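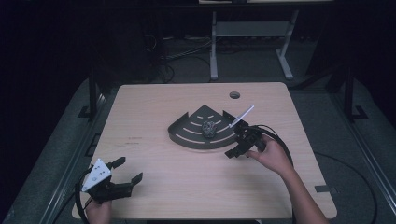
**Which clock does the recorder use when the two grippers report at different rates?**

The recorder uses the host's monotonic clock. Each gripper stamps its own packets, and the sync service converts those stamps to host time before anything is written to disk. Wall-clock time is stored once, in the session header, and is not used for alignment.

## 4. Time alignment and session check

This section covers the Drurnus recorder, from first connection to a validated session. It assumes that the drivers in Section 2 are installed and that both grippers have been assigned a side as described in Section 3.

### 4.1 Start the sync service

1. Close any open Drurnus viewer windows. The viewer holds a read lock on the device table.
2. Open a terminal on the recording host and run:

 ```
 drurnus sync start --sides left,right
 ```

3. Wait for both sides to report `LOCKED`.
4. Run `drurnus sync status` and read the offset column. The value must stay under 7 ms on each side.

**Note:** The offset drifts during the first minutes after power-on. A reading taken before the state changes to `LOCKED` has no meaning.

If one side stays in `SEARCHING`, stop the service, unplug that gripper at the host end, plug it in again, and repeat from step 2. Do not swap the two plugs. Side assignment follows the port, and a swapped pair will record without an error.

### 4.2 Zero the jaw encoders

1. Close the left gripper fully and hold it closed.
2. Run `drurnus jaw zero --side left`.
3. Open the gripper to its stop. The reported width must match the value in your calibration file.
4. Repeat steps 1 to 3 for the right side.

**Caution:** Zeroing overwrites the stored offset immediately. There is no undo. Copy `jaw.yaml` to a safe place before you begin.

### 4.3 Set the camera exposure

Automatic exposure must be off. With it on, the tracker in Pomska loses the grippers when a sleeve or a bright object fills much of the view.

1. Set `exposure_mode: manual` in `head_cam.yaml`.
2. Set `gain` to 69 as a starting value.
3. Start the preview and move both grippers through the full work area.
4. Lower the gain if pale surfaces saturate. Raise it if the jaw tips merge with dark objects.

**Note:** Changes to `head_cam.yaml` take effect on the next session, not in the running preview. Restart the preview after each edit.

### 4.4 Record and validate a test session

1. Run `drurnus record --tag test`.
2. Keep both grippers still until the status line reads `RECORDING`.
3. Close and open each jaw once, left side first. The validator uses these two events to compare encoder time with image time.
4. Pick up and put down one object, then press `q`.
5. Run `drurnus validate --last`.

| Result | Meaning | Action |
|---|---|---|
| `OK` | All streams aligned | Continue to Section 5 |
| `E122` | Jaw event missing in one stream | Repeat from 4.4, step 1 |
| `E235` | Left and right poses exchanged | Redo side assignment (Section 3) |
| `W7` | Frame gaps within tolerance | Session is usable |

`E235` is raised only when the poses cross the midline of the work area for most of the session. Short crossings during a handover do not trigger it.

### 4.5 Stop the service

Run `drurnus sync stop` before you disconnect either gripper. If a cable comes out while the service is running, the open session is closed and marked `partial`. Partial sessions can be viewed in Pomska, but the exporter skips them unless `--include-partial` is given.

Section maintained by Jana Kasten. Validator codes were last revised in November by Hendrik Joubert; codes from earlier releases are listed in Appendix B.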